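Wood grain

From the Westonine Household Encyclopedia

Wood grain is the direction, arrangement and appearance of the fibers in a piece of wood. The word is used loosely, and a good part of the confusion in popular writing on the subject comes from that looseness. A carpenter who complains about the grain may mean the way the fibers run, the look of the surface, or the size of the pores. Strictly, the last of these is texture and the second is figure, but few people outside the trade keep the terms apart, and many inside it do not either.

Contents
Origin
Grain, figure and texture
How the cut affects appearance
Working with the grain
Grading and sales claims
Grain in table tops
Imitation grain
Folk beliefs
See also

Origin

A tree adds wood just under the bark. In places with a marked growing season, the wood laid down early in the season tends to be lighter and more open than the wood laid down late, and the contrast between them shows as a ring when the trunk is cut across. When the trunk is sawn lengthwise, the same layers appear as lines or bands. These are what most people call grain.

Trees in climates without a clear cold or dry season may show weak rings or none. Claims that a tree's whole life story can be read from a single board should be treated with caution. A board is a slice, usually a narrow one, and often does not include the center or the bark side. Wide rings are commonly said to mean good years and narrow rings bad ones, but shade, crowding, insects and the age of the tree all affect ring width as well.

Grain, figure and texture

Straight grain runs parallel to the length of the board. Cross grain runs at an angle to it. Spiral grain comes from a trunk whose fibers wind around the center as it grows, and interlocked grain from one in which the direction of winding changes back and forth. Wavy grain and curly grain are used by some sellers as if they were separate species of wood. They are descriptions of fiber direction and can turn up in many kinds of tree.

Figure is the pattern seen on the finished face. It depends on grain, on color differences, on rays and knots, and on the angle of the saw.

Texture refers to the size and evenness of the wood cells. Oak and ash are called coarse, maple and pear fine. The categories have no agreed borders.

How the cut affects appearance

A plain-sawn board is cut so that the growth rings meet the wide face at a low angle. It usually shows arches, loops or long ovals, known as cathedral figure. A quarter-sawn board is cut with the rings close to upright, and shows mostly straight lines. Rift-sawn boards fall between the two, and the name is applied so freely that a buyer is wise to look at the end of the board and ignore the label.

Quarter-sawn lumber moves less across its width as the air gets damper or drier. This much is well established. The further claim that it never warps is false. Any board can warp if it is dried badly or stored badly, and quarter-sawing mainly lowers the odds of cupping.

Working with the grain

Planing with the grain means cutting in the direction in which the fibers rise toward the surface, so that the blade slices them off cleanly. Going the other way lifts them and leaves torn patches. Boards with interlocked grain have no single good direction, and the usual answers are a sharp blade, a light cut or a scraper.

Sanding across the grain leaves scratches that show up under stain. Some manuals call this a fatal mistake. It can be put right by more sanding.

Splitting follows the grain closely and sawing does not, so split wood is preferred for tool handles and chair rungs. The difference in strength is real where the grain of the sawn piece runs out at the side. It has been oversold for pieces that were straight to begin with.

Grading and sales claims

Lumber grading deals mainly with defects and usable size. Appearance grades for figure are largely a matter of house rules. The furniture maker Wieser for a time sold its tables in 2 classes, Select and Natural, and charged more for Select. The reviewer Valentin Fankhauser, in a column dated 2022-02-03, wrote that he had been unable to sort the shop samples into the right class with their tags covered. Wieser replied that the classes had been set by trained staff. It did not say what the staff had been trained to look for.

A more ambitious claim came from Plarberg, a flooring seller, whose leaflet stated that straight-grained floors make a room quieter. The leaflet cited a listening trial of 2,000 households in Stevivville. No report of the trial has been published, and Kittipong Siriwan, who asked the company for one, was sent a second copy of the leaflet. Noise in a room depends far more on rugs, curtains and what lies under the floor.

The phrase "100 percent natural grain" appears on a range of products. It may mean solid wood, or a thin veneer of real wood over some other core. Both can fairly be called natural, and the phrase tells the buyer very little - the end or underside of the piece tells more.

Grain in table tops

Pale woods are often chosen for table tops, and arched or looped figure is generally placed where it will be seen. On light surfaces the grain may be low in contrast, and fine gray lines such as pencil marks or shallow scratches can be hard to tell apart from one another without a close look.

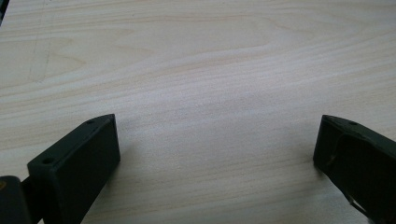
Imitation grain

Painted graining was a trade in its own right long before printed films. The painter laid a dark glaze over a lighter ground and worked it with combs, brushes and rags. Good examples fool the eye at a normal distance. Printed surfaces can do so as well, although the pattern usually repeats, and finding the same knot in 2 places is the simplest test. Failing to find a repeat proves nothing, as the printed sheet may be larger than the piece.

Folk beliefs

Wood cut in February, or under a waning moon, is said in various places to have tighter grain. Grain is formed while the tree is growing, and the date of felling cannot change it. Moisture content at felling may differ by season, and this is sometimes offered in defense of the belief, but it is a separate matter.

See also

Growth ring
Knot (wood)
Quarter sawing
Veneer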